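4.2 Towel reuse and the wording of the card

Guest houses have asked people to hang up their towels for long enough that the request has become a kind of furniture. Our interest was in whether the wording on the bathroom card matters, or whether guests simply do what they did at home. Ndlovu and Han split the rooms of the Sturkness guest house between two cards. The first appealed to the sea, the rivers and, somewhat ambitiously, future generations. The second said "Hang it up and we will leave it alone."

Housekeeping logged each occupied room once a day, giving us 3000 room-days after stays of a single night were dropped. A towel on the rail counted as reused. A towel on the floor counted as laundry. Towels on door handles, chairs and in one case a bedside lamp were coded separately, after a longer discussion than the topic deserved.

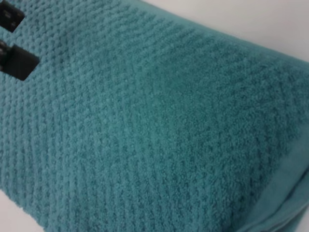

Figure 4. Folded terry bath towel, teal.

Reuse under the plain card was 58 percent. The card about future generations did 8 points worse, a gap that held when we left out May, when the laundry was short of staff and replaced very little regardless of what anyone hung where. We do not read this as hostility to rivers. Several guests told Han they had not finished reading the long card – it was printed in pale green on cream – and those who had finished it were unsure what it wanted them to do.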